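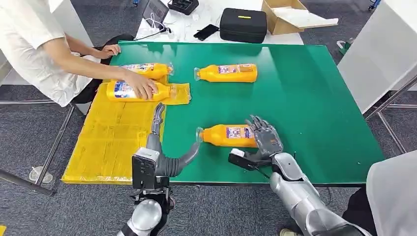 Stoica 手首カメラブラケットキット(左右セット)

販売:Zimerness
価格:3,000円(税込、送料別)
在庫:少量あり。次の製作は October の予定です。
最終更新:7/31/26

Stoica は、人型ハンドを付けたロボットアームの手首に、小型カメラを固定するための部品キットです。自宅や共同工房で双腕ロボットを組み立てている方のために作りました。完成品のカメラユニットではありません。カメラ本体、アーム、ハンドはお客様のほうで用意してください。

私は Tamthorpe という共同工房で、自分の双腕機を組みながらこの部品を設計しました。最初は結束バンドと両面テープでカメラを止めていましたが、手首を回すたびに角度が少しずつずれて、午前に撮った映像と午後に撮った映像が合わなくなりました。何回も調整をやり直して、疲れて、それで専用の台座を作ることに決めました。いまは同じ工房のほかの方の機体にも付いています。

日本語は私の母語ではありませんので、説明の中に分かりにくい文がありましたら、遠慮なくメールで聞いてください。図を描いてお返事します。

キットの内容

・ブラケット本体 2個(左用と右用。形が少し違いますので、裏の刻印で確認してください)
・手首を巻く固定バンド、左右の分
・ゴムシート(バンドの内側に入れます)
・カメラ用の小ねじとワッシャー
・延長ケーブル(長さは約200 mm)
・ケーブルを止めるクリップ
・印刷した組立説明書(日本語と英語)

六角レンチは入っていません。普通の工具箱にあるもので締められます。

仕様

重さ:194 g(左右の合計。ケーブルとカメラは含みません)
色:黒だけです
取付方法:バンド式。アーム側に穴をあける必要はありません
角度調整:あり(ねじを緩めて、目盛りに合わせます)
カメラの固定:底にねじ穴がある小型カメラ
使用場所:屋内。水がかかる場所では使わないでください

固定バンドは円い断面の手首に合わせて作ってあります。四角い断面の手首や、途中で太さが急に変わる手首には、しっかり付きません。注文の前に、付けたい場所の外周を紙のテープで測って、そのサイズをメールで送ってくだされば、付くかどうかをこちらで見ます。蛇腹のカバーがある機体では、蛇腹の上には巻かないでください。動くたびにカバーが押されて、破れる原因になります。硬い部分を探して、そこに巻いてください。

頭のカメラだけでは足りない理由

頭の位置のカメラは、机の全体が見えるので便利です。しかし、物をつかむ瞬間には、自分の手の甲が指先を隠してしまうことがよくあります。特に横に寝ているボトルのような物は、指が下に入ったかどうか、上からの映像では判断が難しいです。手首のカメラは反対に、全体は見えませんが、指と物の間のすき間が近くから見えます。私の機体では両方の映像を同時に記録して、つかむ前は頭のほう、つかんでからは手首のほうを主に使っています。

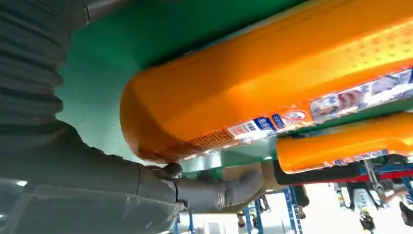
手首のカメラの映像には、必ず自分のハンドやアームの一部が入ります。これは避けられませんし、避けないほうがいいと私は思います。指の根元がいつも同じ場所に見えていれば、ブラケットがずれていないかの確認にもなるからです。ただし、入りすぎると困ります。説明書には、ハンドが画面のどのくらいを占めるのがよいか、左右それぞれの目安の図があります。最初はその図に合わせて、あとはご自分の作業に合わせて変えてください。

取り付けの手順

1. ロボットの電源を切って、アームを机の上に静かに置きます。ブレーキのないアームは電源を切ると落ちますので、先に手で支えてください。

2. 手首の表面をアルコールで拭いて、よく乾かします。

3. ゴムシートを巻いて、その上に固定バンドを仮に止めます。この段階では、指で回せるくらいの固さにしておきます。

4. ブラケット本体をバンドに差し込みます。刻印の矢印が指先のほうを向くのが正しい向きです。

5. カメラを小ねじで付けます。ねじはまだ強く締めません。

6. ケーブルをクリップに通します。手首を両方の端までゆっくり手で回して、いちばん遠い角度でもケーブルが張らないことを見てください。輪を一つ作って余らせるのが安全です。

7. 電源を入れて、映像を見ながら角度を決めます。

8. バンドと小ねじを本締めします。バンドの二つのボルトは、片方だけを先に締めないで、交互に少しずつ締めます。

初めての方でも、落ち着いてやれば半日で両手とも終わります。急いで付けると、あとでケーブルのやり直しになります(私は三回やり直しました)。

作業台の準備について

部品の話ではありませんが、問い合わせがとても多いので書いておきます。台の色は、つかむ物の色とはっきり違うものを選ぶと、映像の中で物の輪郭が取りやすいです。緑の天板に橙色や黄色のボトルという組み合わせは、私が使ってきた中で一番扱いやすかったです。天板につやがあると、天井の照明が映ります。手首のカメラは低い位置から見ますから、この反射が頭のカメラの映像より強く出ることがあります。露出は自動のままにしないで、固定してください。

柔らかいシートや袋を台に置いて練習する方もいます。しわがあると、ボトルの高さと傾きが毎回少し変わりますので、平らな台だけの練習より難しくなります。初めは平らな台で始めて、両手が安定してからシートを加える順番をすすめます。
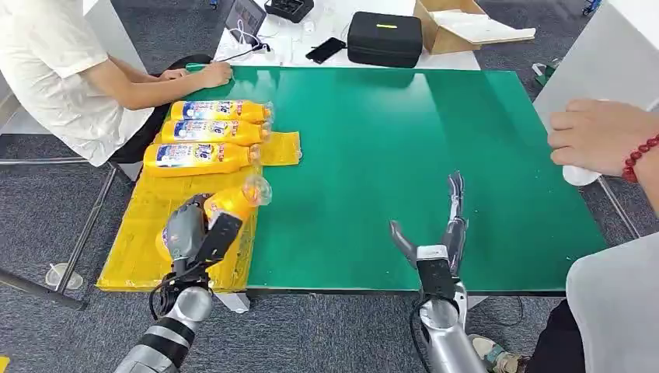
左手でボトルを保持、右手は開いた状態。左側は黄色いシートを敷いた範囲。

工房で人と一緒に作業するときは、物を置く人と、停止ボタンを持つ人を分けてください。一人で両方をすると、手がアームの近くにあるときにボタンまで届きません。物を置き直す人は、始める前に声を出して、アームが止まっていることを目で確かめてから手を入れます。Tamthorpe ではこれを入口の規則として紙に書いてあります。

ソフトウェアについて

ブラケットはただの台座ですから、ソフトウェアは何でも使えます。ただ、角度を記録する場所があると便利なので、Irkano の設定ファイルのひな形を無料でお渡ししています。Irkano は、私が自分の機体のために書いている小さな記録用プログラムです。左右のカメラの名前、目盛りの値、取り付けた日を書いておくと、記録を始めるときに前回の値と比べて、違っていれば知らせます。難しいことはしません。使わない方は、紙のノートに目盛りを書くだけでも十分に役に立ちます。

左右のカメラの名前を逆に登録してしまう失敗は、とても多いです。登録したあと、片方のレンズの前に手を出して、画面のどちらが暗くなるかを見てください。

使ってみて分かったこと

小ねじは、使い始めの数日だけ少し緩みます。ゴムシートが落ち着くまでの間のことで、一度増し締めをすれば、その後はほとんど動きません。私の機体では、開閉の動作を200回くり返すごとに目盛りを見るようにしています。いまのところ、増し締めのあとで目盛りがずれたことはありません。しかし、ハンドを机に強くぶつけたときは別です。そのときは必ず映像を確認してください。

つるつるしたラベルやフィルムが巻いてあるボトルは、指の当たる場所でラベルにしわが寄ります。しわが大きくなると、同じボトルでも映像での見え方が変わります。文字や模様を目印にして位置を計算している方は、この変化に気をつけてください。私は輪郭を使う方法に変えました。

もう一つ、背景のことです。手首が傾くと、カメラは台の上だけではなく、部屋の奥まで見ます。棚や、立っている人が映像に入ります。人が映る場所で記録するときは、先に許可をもらってください。映像を公開するつもりがあるなら、なおさらです。
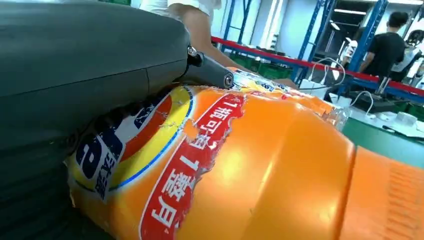
よくある質問

片手分だけ買えますか。
申し訳ありませんが、左右セットだけの販売です。バンドやねじなどの小さい部品は、別に買うことができます。

指が二本のグリッパーにも付きますか。
手首が円い形で、バンドを巻く場所があれば付きます。ただ、説明書の図は人型ハンド用ですので、角度はご自分で探すことになります。

カメラは何を買えばいいですか。
特定の製品はすすめていません。小さくて軽いこと、焦点を固定できること、ケーブルが横か後ろから出ることを確認してください。ケーブルが下から出る型は、手首に当たります。

白いブラケットはありますか。
ありません。白い部品は照明の光を返して、カメラの映像に白い影のようなものが入ることがありました。試作したあと、黒だけにしました。

データをもらって自分で印刷してもいいですか。
ご自分で使う分は大丈夫です。購入した方には形のデータを送ります。印刷したものを売ることはご遠慮ください。

ご注文と発送

メールに、お名前、送り先、アームの手首の外周を書いて送ってください。内容を確認して、支払いの方法をお返事します。一人で作って一人で送っていますので、返事が遅くなることがあります。October の製作分も同じ方法で予約できます。

届いた部品に割れや不足があったときは、写真を付けて連絡してください。新しいものを送ります。バンドを強く締めすぎて割れた場合は有料になりますが、部品の代金だけで、送料はこちらで持ちます。

Tamthorpe に来られる方は、私の機体に付いた状態の実物を見ることができます。アームが動いている時間もありますので、来る前に一度メールをください。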